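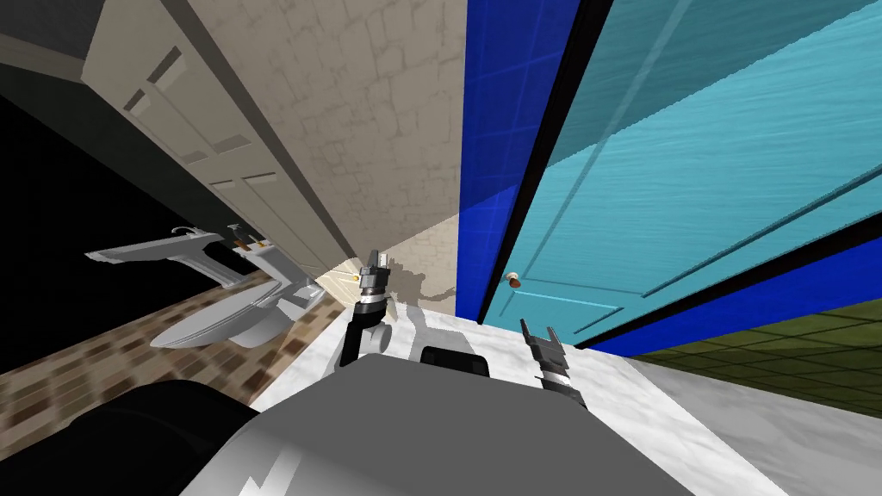
4. Recording demonstrations

Revised Mar 26, 2019 by Liviu Marinescu

Read this section after you have installed Cevano and paired both hand controllers. It covers recording demonstrations in the simulated bathroom, from loading the room to handing over a finished batch. Training is covered in Section 5.

A demonstration is one complete run of one task, driven by a person. Cevano saves the views from the body and from each wrist, along with the joint positions, the gripper commands and the pose of every loose object. The learning system sees only what is in that file. It has no way of knowing what you meant to do.

4.1 Loading the room

1. Start Cevano and choose Operator from the opening menu.
2. Open the Holidell bathroom from the room list. Wait until the status line changes from Loading to Settled.
3. Pick a task from your assignment sheet. Type its code in full, including the letter at the end.
4. Enter your operator name the same way every time. The batch tools treat "O. Munteanu" and "Ovidiu Munteanu" as two people.
5. Press Reset once. The robot returns to its start pose and the loose objects are placed again.

Note: The room is allowed to look odd at first. The body view tilts with the robot, so walls and cupboards may slope across your screen. Use the level indicator in the top bar to judge which way is up, and leave the view angle alone. Changing it partway through a batch makes the recordings hard to compare.

Caution: Do not press Reset while objects are still moving. They can be placed inside one another and will jump apart when the run starts. If this happens, close the room and load it again.

4.2 Checking the arms

Do this at the start of every session and again after any break long enough for the controllers to go to sleep.

1. Hold both controllers in front of you at elbow height and press the side buttons together. The arms will move to match your hands.
2. Move the left controller a short way in each direction, then the right. Each arm should follow its own controller. If they are swapped, choose Swap Hands in the Controllers menu.
3. Squeeze and release each trigger slowly. The fingers should close and open at the same pace as your squeeze.
4. Switch to each wrist view in turn and look for a clear gap between the fingers. Leave both grippers fully open when you are done.

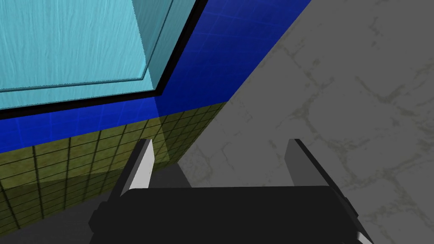

If a finger stops short of fully open, run Calibrate Triggers and try again. A gripper that starts partly closed will be recorded that way, and the system will learn to approach objects with too narrow a gap.

The wrist views are the ones to rely on for the last part of a reach. Use the body view to bring the arm into the right part of the room, then change to the wrist view before the fingers come near anything. Most missed grasps in the March batches came from operators who stayed in the body view too long and misjudged depth.

4.3 Recording a run

1. Press Record. Wait for the tone before you move.
2. Move the arm toward the object at a steady pace. Slow down as you get close, but avoid stopping completely for more than 2 seconds. Long pauses teach the system to pause.
3. Line up the fingers so that one will pass on each side of the part you want to hold. For an object with a handle, go for the handle unless the sheet says otherwise.
4. Lower the gripper until the fingers are beside the object, then squeeze the trigger.
5. Lift straight up before you travel sideways.
6. Carry the object to the target, set it down, open the fingers and back away along the line you came in on.
7. Press Stop, then mark the run as Good, Recovered or Discard.

Use Good when the task went as planned. Use Recovered when you slipped or nudged the object and then finished the task properly. These runs are useful, so keep them. Use Discard when the object ended up somewhere you could not reach, when the arm hit its joint limit, or when you were interrupted.

Caution: Never mark a run as Good because the end state looks right. If the object was pushed into place without being grasped, and the task calls for a grasp, the run is a Discard.

Vary your approach a little between runs. Come in from slightly different heights and angles. You don't need to invent strange paths; ordinary human variation is what we are after. Cevano shifts the start positions by itself on each reset.
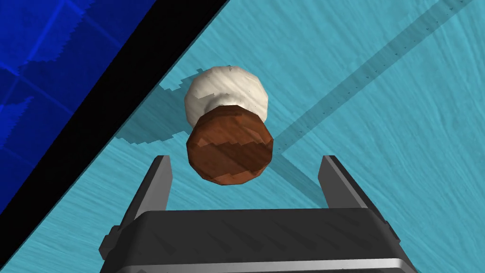

What should I do if the object's shadow makes it hard to tell where the object is?

Go by the object itself and leave the shadows setting as it is. Bring the gripper above the object, switch to the wrist view, and move a little from side to side. The object will shift against the surface behind it and you can judge its height from that. Shadows are part of the recording, and the system has to cope with them too, so turning them off for your own comfort will get the batch sent back.

4.4 Finishing a batch

A full batch is 40 runs of one task marked Good or Recovered. Discards don't count toward the total, but don't delete them. They are used to check the labels.

1. Open the Batch panel and check the count beside your task code.
2. Play back 4 runs picked by the panel. Watch each one to the end. If the label is wrong, correct it and type a short reason in the comment box.
3. Press Seal Batch. No more runs can be added after this.
4. Copy the sealed file to the Demik share, in the folder with your task code.
5. Send Ovidiu Munteanu the batch number.

Note: If Seal Batch is greyed out, a run is still open. Look for a line without a label, usually the last one, and mark it.

If playback shows an arm drifting while your hand was still, do not seal the batch. Export the log from the Help menu and send it to Liviu Marinescu with the run numbers affected. Keep the controllers switched on until you hear back, as the drift values are lost when they power down.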